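Relatório final de projeto – unidade curricular de Trabalho e Tecnologia

Dobrar para quem? A automatização da dobragem de têxteis e o que muda para quem lá trabalha

Grupo 3
Orientação: Volkan Bilgin
Entregue em 21 de dezembro de 2025

1. Ponto de partida

A proposta inicial deste projeto tinha um título mais ambicioso e falava em "revolução". O nosso orientador riscou a palavra a vermelho e escreveu ao lado "onde?". Passámos o semestre a tentar responder.

O caso que escolhemos é o da Stevow, uma empresa de recondicionamento de roupa devolvida. As peças chegam amarrotadas, são inspecionadas, dobradas e ensacadas. A dobragem é feita à mão por uma equipa de 10 pessoas, a quem a direção comunicou em março que ia experimentar uma célula com dois braços robóticos, batizada de Alla. A circular interna prometia "libertar as colaboradoras para tarefas de maior valor". Perguntámos quais eram essas tarefas. A resposta foi que estavam em definição.

2. O que observámos

A célula ocupa uma mesa branca, com um braço de cada lado. Os braços são comandados por um programa treinado com demonstrações: alguém conduz os braços à mão, repete a dobra, e o sistema aprende com as repetições. As demonstrações foram gravadas por duas dobradoras da casa, o que nos pareceu o pormenor mais interessante do projeto e que na circular não ocupava uma linha. Até ao fim da nossa observação tinham sido gravadas 377. 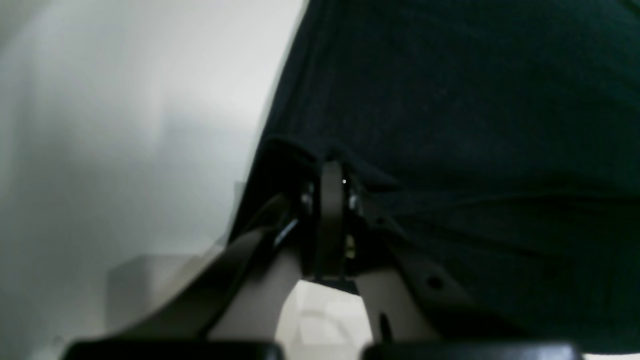
As duas foram escolhidas por serem as mais rápidas da equipa. Ao comando dos braços deixaram de o ser. Uma delas comparou a experiência a dobrar roupa com luvas de forno, calçadas por outra pessoa. A outra reparou que passava o dia a fazer devagar aquilo que sempre lhe tinham pedido depressa, pelo mesmo salário, e que a chefia agora elogiava a lentidão. Disse-o a rir, mas pediu que ficasse no relatório.

As peças escuras são as mais temidas. No preto distinguem-se mal as camadas, e uma dobradora experiente resolve isso com os dedos, sem olhar. O forro é outro problema antigo: foge, aparece onde não devia e obriga a recomeçar. Quando perguntámos como se ensina isso a uma máquina, a resposta foi um encolher de ombros muito competente.

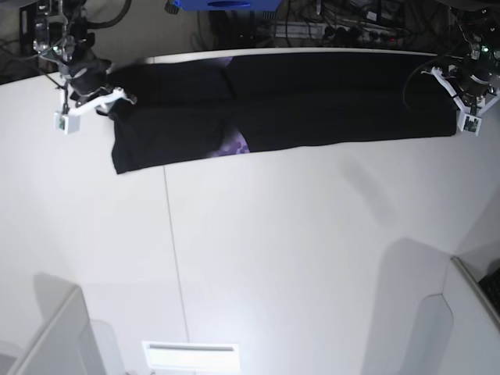
3. Método

Fizemos entrevistas semiestruturadas às duas dobradoras que gravaram demonstrações, a três colegas que ficaram na linha manual e ao técnico responsável pela célula. Cada entrevista durou até 60 minutos. A do técnico foi interrompida várias vezes por motivos técnicos, como é natural.

Acompanhámos também o trabalho na mesa e tomámos notas em papel, depois de a aplicação que tínhamos escolhido para o efeito ter perdido o primeiro caderno. Registamos a ironia e seguimos em frente.

Para comparação, lemos a documentação interna de dois ensaios anteriores da empresa: o Olon, um tapete separador, e o Peng, um sistema de etiquetagem. O primeiro continua a funcionar. O segundo está num armazém, tapado com um lençol bem dobrado.

4. Resultados

4.1 O trabalho que não estava no plano

A circular descrevia a célula como autónoma. Nas nossas notas, a palavra que mais aparece a seguir a "robô" é "espera". Espera-se que alguém estique a peça, que alguém reponha a posição inicial, que alguém decida se aquilo conta como dobra. Este trabalho existe, consome horas e não tem nome na tabela de funções. As dobradoras chamam-lhe "fazer de ama". Propusemos "preparação e supervisão de célula", expressão que foi recebida com educação.

Há ainda a parte que fica ao nível do chão. Fontes de alimentação, fichas, cabos que ligam a cabos: tudo isto precisa de alguém que saiba o que alimenta o quê. Por enquanto esse saber está na cabeça do técnico. Uma das dobradoras começou a fazer um esquema próprio num caderno quadriculado, e o esquema dela já foi consultado pelo técnico – às escondidas, segundo ela.

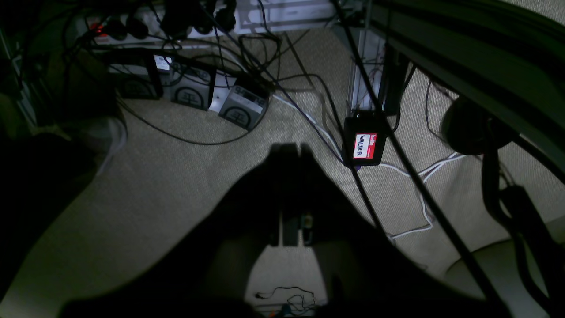

4.2 Quem ensina e quem recebe

As entrevistadas não manifestaram medo imediato de perder o posto. Manifestaram outra coisa, mais difícil de pôr num gráfico: a sensação de terem dado de graça um saber que levou anos a juntar. Nenhuma assinou qualquer documento sobre o uso das gravações. O técnico, confrontado com a questão, achou-a legítima e disse que nunca lha tinham feito.

4.3 O ritmo

Na linha manual conversa-se. Junto à célula fala-se menos, e quase sempre com o ecrã. As três colegas que ficaram na linha referiram, cada uma à sua maneira, que a mesa nova "puxou gente para o canto".

5. Limitações

A amostra é pequena e a empresa é uma só. Não medimos tempos de dobragem, em parte por opção e em parte por termos prometido às dobradoras que não levávamos cronómetro.

6. Recomendações

Reconhecer a preparação e a supervisão da célula como função, com formação e remuneração próprias.

Acordar por escrito o uso das demonstrações gravadas, antes da próxima ronda de gravações.

Passar a limpo o esquema do caderno quadriculado e pôr nele o nome da autora.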